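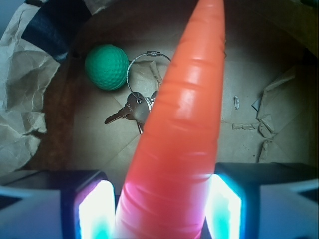 Bright orange, with shallow ridges across it like the rings on a real carrot.

Shop > Garden > Seeds > Root Vegetables > Levono Carrot

Levono Carrot Seed, packet of 347

Levono is the carrot we keep going back to in our own beds, and we're so happy to have it in stock again! It's a sweet, crunchy, medium-length root that does well in heavier soil (ours is mostly clay, and it still comes up pretty straight if we loosen the bed first). The kids eat them right out of the ground, dirt and all.

Sow from April, a quarter inch deep, in rows a foot apart. Keep the top of the soil damp until you see green, then thin to 2 inches. The thinnings are great in salad, tops included. Roots are ready in about 6 weeks as babies, or leave them in for a fuller size. They sweeten up after a light frost, so save a row for fall if you can stand to wait!

Ornella Gentile grows our seed at Karakaya, and she picks out the parent roots by hand, tasting a slice of each one. Her purple carrot, Zosa, is lovely next to this one on a roasting pan.

Seed is untreated and open-pollinated. Store it somewhere cool and dry and it should be good for two seasons. Item no. 1571.

Share 6 | Comments 2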